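Keeping the Mini Painting Going on a Weeknight

I used to think I needed a whole free Saturday to get any painting done, and my shelf of half-primed Corkallow rangers shows how well that went. These days I do an hour on Thursday after supper and get more finished than I ever did before!

First tip: thin your paint more than you think. Two thin coats on a cloak will look smoother than one gloopy one (ask me how I know). I mix on a wet palette made from a sandwich box, a folded paper towel and a sheet of baking parchment.

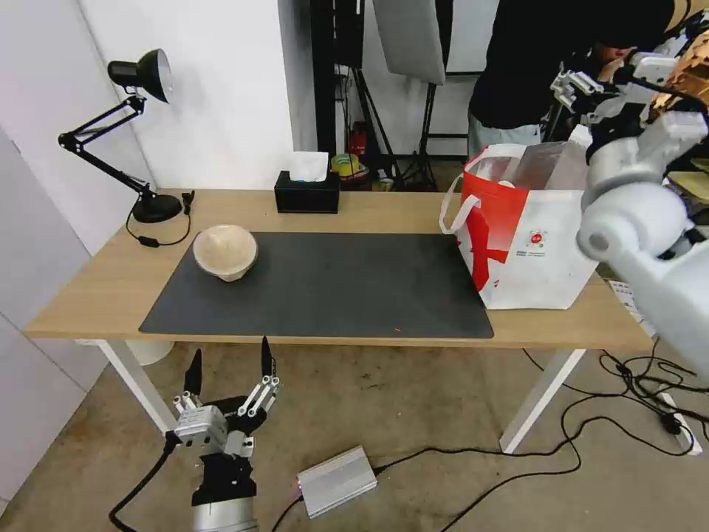
Washes are where most of my early minis went wrong. I slopped brown over everything and left it, so every face came out looking like a coal miner's. Now I load the brush, touch it to a paper towel and only go into the folds and under the chin. Check for pooling before you walk away, and get the light in low from the side when you do. A jointed desk lamp with a cone shade, like the black one at the back corner of the table, is great for that, as you can pull the arm down and swing the shade wherever you want it.

Brushes next. Rinse often, never leave them standing in the water, and roll the tip to a point on a bit of soap before bed. I've kept the same size 2 going since November that way, and it still does eyes!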